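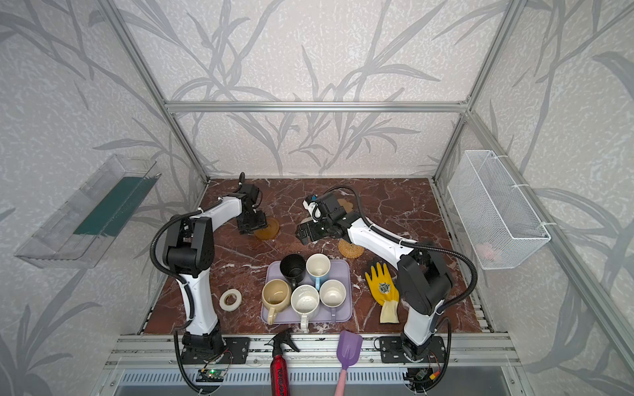

The arm was never the slow part, according to one engineer at Cesico; the waiting was. Her team's planner used to work out a full path for each arm, check the two against each other, and start over if they crossed. On a table with five mugs in a tray and coasters lying close to the grippers, they crossed a lot.

Kinsella, the planning software the company released on 4 March 2022, drops the full check. It plans 300 milliseconds ahead, moves, and plans again. Each arm publishes the space it expects to need, and the other treats that space as a wall. If both want the same spot, the one closer to finishing goes first.

Wesham, which makes kitchen fixtures, ran its own trial in November. Over 2,000 pick-and-place cycles the new planner stopped for an operator 612 times fewer than the old one. Most of the stops that remained came from perception. Clear and amber plastic still gives the depth camera trouble, and mug handles get lost when they point straight at the lens.

Cesico has a patch for the handles in testing. Transparent objects will take longer. For now the software marks them as low confidence and slows the arm down on approach, a setting users can turn off. Wesham has left it on.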